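Polleo table cloths: frequently asked questions

What are the cloths made of?
Polleo is a cotton cloth with a fine textured weave. The fringe is part of the cloth and is not sewn on afterwards.

How do I wash it?
Machine wash at 40 degrees with similar colours. Do not use bleach. Expect it to shrink by almost 15 mm on the long side the first time. Comb the fringe out with your fingers while it is still damp.

Can I iron it?
Yes, on the back, with a warm iron. Leave the fringe alone.

Will it protect my table?
From light scratches, yes. It will not stop heat or spills. Use a mat under hot dishes and wipe up liquids straight away.

Can I use it on a desk or work table?
Yes. Lift flat, heavy things by one edge first. Dragging them can pull the threads.

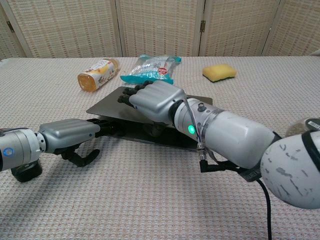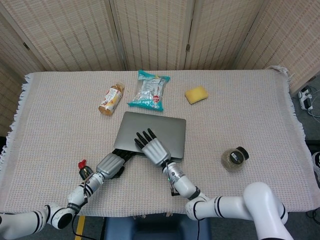 Both: pinkish-beige woven cloth with a flat item on top. The fringed edges show in the second picture.

What if a thread is pulled?
Do not cut it. Ease it through to the back with a blunt needle.

Which colours can I order?
Pinkish beige is code 1765. Farard grey was discontinued in September.

Do you sell matching napkins?
Yes, the Prinon napkin, 46 cm square. It comes in the same colours as the cloth.

Can I return a cloth?
Unwashed cloths can be returned within 50 days. Keep the label on.

Page updated October 2009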